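# Headaches from the ceiling lights at work, what helps?

**Leire Carrasco**, 11/30/19

Hello all, I hope somebody kind can point me in the right direction. I moved to the Sasstead office in May and ever since then I've had a dull headache by mid-afternoon, mostly behind the eyes. At home at weekends I'm right as rain. The lights are the old slatted sort, terribly bright, and my desk is under two of them. I drink plenty of water (my mum's first suggestion!) and I had my eyes tested at Plimau, who said my glasses were fine. Is it worth making a fuss, or do I just get used to it?

## Jocelyn Thibodeau

Oh, you poor thing, do make a fuss! I put up with the same for far too long at Skirmont, where I looked after the post room and the stationery orders, and I wish I'd spoken up sooner. A few things made a real difference to me, and I'll put them down as they come to mind.

Start by moving your chair, if you can, so that the light falls from the side. Bright slats straight overhead bounce off a white desk, and you end up squinting without noticing. A dark desk mat helps with that and costs next to nothing.

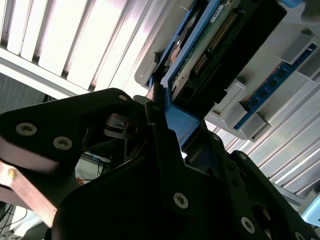
### What to ask your manager for

Ask whether one of the fittings over you can be switched off, or a tube taken out by whoever looks after the building (please don't climb up yourself). They did that for me within 3 days of my asking, and I had a little lamp on the desk instead, with a warm bulb. Keep a diary first, though. I wrote down the time each headache began for 2 weeks, and it was much easier to be taken seriously with that in my hand.

And do see your doctor if they get worse or start turning up at weekends as well. Let us know how you get on, love.

## Lungu24

peaked cap. looks daft, works. also turn your screen brightness down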